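ホーム | レビュー一覧 | 工具・作業用品 | 収納 | 問い合わせ

Randel 作業台まわりレビュー
10月 文・編集部

Plonudia の疲労軽減マット「Pillar」を半年使った感想

立ち仕事用のマットというものを、あまり信用していない。腰が楽になる、足が疲れない、と箱には書いてあるが、疲れたかどうかは本人の気分でいくらでも変わる。前の晩によく寝れば、コンクリートの上でもそこそこ立っていられるものだ。

そういう人間が書いているレビューなので、熱心な推薦文を期待している人は別のページを読んだほうがいい。

買ったのは厚さ17ミリの黒で、通販で2枚。1枚は作業台の前、もう1枚は流しの前に敷いた。届いた箱を開けるとゴムの臭いがかなりきつい。説明書には「数時間で消えます」とあるが、うちでは窓を開けた部屋に立てかけて6日かかった。冬に買うと寒い思いをすると思う。

丸めて梱包されているので、端が反り返る。これも「自然に戻ります」とのことだったが、四隅のうちひとつは戻りきらず、つま先が引っかかる。重い工具箱を一晩載せてようやく平らになり、翌週にはまた少し浮いてきた。両面テープで留めろという人もいるが、床に糊が残るのでやっていない。縁の斜めの加工は悪くない。ただ、つまずき防止をうたうなら、まず端が浮かないようにしてほしい。

肝心の足の疲れについて。最初の一週間は確かに柔らかく、かかとの当たりが楽だった。午後3時ごろに片足ずつ体重を逃がす癖が減った気もする。気がする、としか書けない。同じ週に靴の中敷きも替えてしまったので、どちらの効果か分からないのだ。比較をやるつもりなら片方ずつにすべきだった。

そこで後日、中敷きを元に戻し、マットを外した日と敷いた日を交互に作ってみた。差はあった。ただし、長時間立った日の夕方にようやく分かる程度で、短い作業の日はどちらでも同じだった。メーカーのページに載っている、色つきの足裏の圧力図のような劇的な話ではない。

滑りについては、乾いた床では動かない。流しの前の1枚は、水が裏に回ると途端にずれる。台所用としても売られている以上、これは減点したい。

掃除も面倒だ。表面の細かい溝に切り粉が入り、ほうきでは取れず、掃除機のノズルを押しつけることになる。Shaikh の平らなマットも知人の作業場で踏ませてもらったが、手入れはあちらのほうがずっと楽そうだった。そのかわり薄く、床の硬さがそのまま来る。

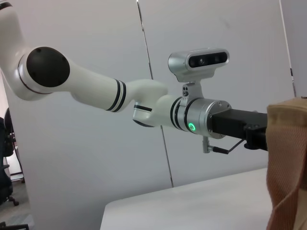

白いアームの継ぎ目と黒い帯。

耐久性はまだ何とも言えない。半年で、いつも立つ場所にうっすら足形のくぼみができた。一晩たつと戻るが、戻る量が前より少ない気がしている。「397日保証」という妙に半端な数字が箱に印刷されていて、よく読むと対象は表面の剥がれだけ、へたりは除外されている。マットの寿命を決めるのはへたりのほうだろう。

値段は一般的なマットの倍近い。1日じゅう同じ場所に立つ人なら、払ってもいいと思う。歩き回りながら作業する人には勧めない。マットの上に立っている時間が短いうえ、段差を越える回数だけが増える。

うちでは作業台の前の1枚だけ残し、流しの前の分は片づけた。買い替えの時期が来たら、同じものを選ぶかどうかは半々といったところ。そのときは端の反りが直っているか、先に店頭で確かめるつもりでいる。

前の記事 | 次の記事 | 一覧へ戻る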